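May, 3 min read
By Hicham Ezzat

Again the purple bear today. Seren wants 200 examples for the Cakero set, and I was sitting at the controls since lunch.
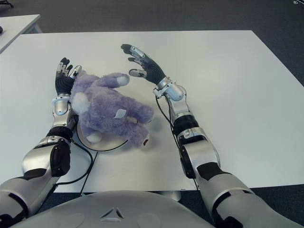 Hicham Ezzat

My left hand learns faster than my right – I mean the robot's hands, but after some hours I mix them. The fur is difficult for me, I never know how much to close the fingers. Kálmán says I must not repeat a bad try in my head, only save it with its label and start the next one.
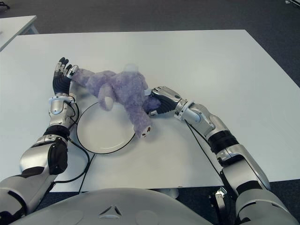

Right hand on the bear, left hand open.

I stopped at 15 good ones. Tomorrow I will ask Hoi-yan to drive, and I will write the labels.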